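Tidying the toy fruit today. The peach, the apple, the orange and a yellow-orange one have a striped plate to themselves, yellow and white, like guests at a better class of hotel.

The small red and yellow thing got a crumpled plastic bag. 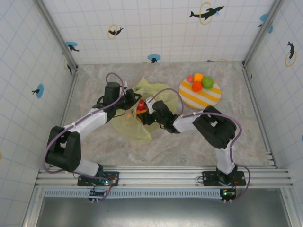

I've owned this set since August and still can't say which box it belongs in. There are 3 boxes. I labelled 2.
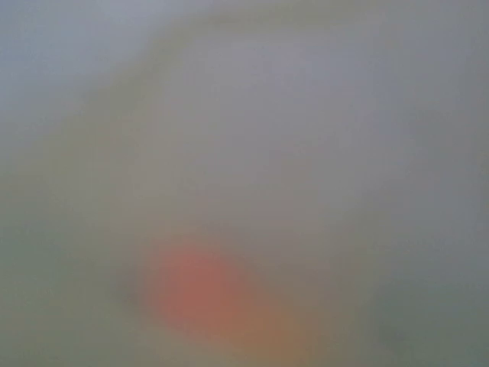
Anyway, the dolphins on the walls are staying. I was outvoted.

Box three is now called "misc". So was box two, if I'm fair.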